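Arm stops above the table and then drops the grip
Asked 11/11/24 in Simulation & Control

I've been running a tabletop pick and place setup in Drako since September, and it was fine until I added a second robot. Now the white arm faults with "joint velocity violation" near the end of its reach and just hangs there. Views from two of the cameras:

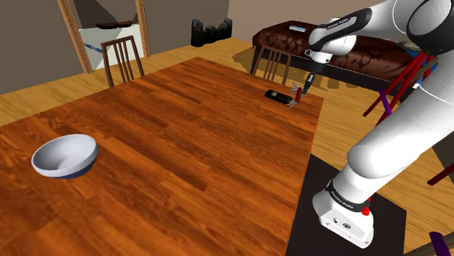
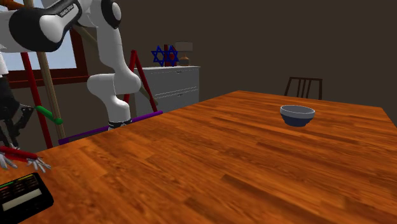 Both from the same setup, bowl on the table in each.

The log says joint 3 every time. I've tried slowing everything down - no change. Happens in around 15 out of 33 runs. Any ideas before I tear it all out?

3 answers

Answer 1
Update your drivers. Fixed it for me.

Answer 2 (accepted)
I had this exact thing with the Ostach controller plugin! Check whether both robots are publishing joint states under the same namespace. Mine were, so every so often the arm would read the other robot's position, think it had jumped, and trip the velocity limit. Slowing down does nothing because the jump isn't real motion. Give each one its own prefix, restart the sim and look at joint 3 again. And please don't just raise the limit to 600 like the old Weidemann guide tells you to - that hides it, and then you move to hardware and the thing takes a swing at you.

Answer 3
What timestep are you using? Galton gets weird with big ones.

Comment from asker: Prefix it was, thank you!! All 33 clean so far.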